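Chapter 4
Choosing a Bench Kit for Disassembly Work

In this chapter you will
compare kits sold for taking apart small equipment
read a supplier's offer and find what it leaves out
plan a short trial before placing an order

Key terms: end effector, wrist camera, payload, cycle, service plan

Chapter 3 dealt with arms bolted to a production line, where every part arrives in the same position. Repair and recycling shops have a harder job. Desktop computers come in from many makers, and the cables inside are seldom routed the same way twice.

Several suppliers now sell bench kits for this market. A kit usually includes a light arm, a two-jaw gripper, a wrist camera, and software for recording and replaying a task. The one used throughout this chapter is the Avby bench kit from Gelon. It is offered with a service plan that covers jaw replacement and camera alignment.

The Torres recycling shop tried the kit for 5 weeks, starting in May, before deciding whether to buy. Its staff gave the arm one job at a time and wrote down every stop. Of 70 attempts at pulling a data cable, nearly half needed a person to step in. Most of those stops happened when a loose cable lay across the connector. The offer sheet had listed payload and reach but said nothing about loose cables. 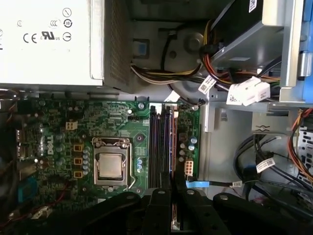
Figure 4.1 Wrist camera view of an open Dell desktop. The gripper jaws reach over the lower part of the motherboard, below the processor socket.

When the jaws are close to the board, they hide part of it from the wrist camera. A buyer should ask whether a second, fixed camera can be added and what it costs. Gelon sells one separately under the name Fladutetti.

4.1 Reading the Offer

Begin with the price page. Mark each item as included, optional, or not mentioned, and keep the third group for your first call to the supplier.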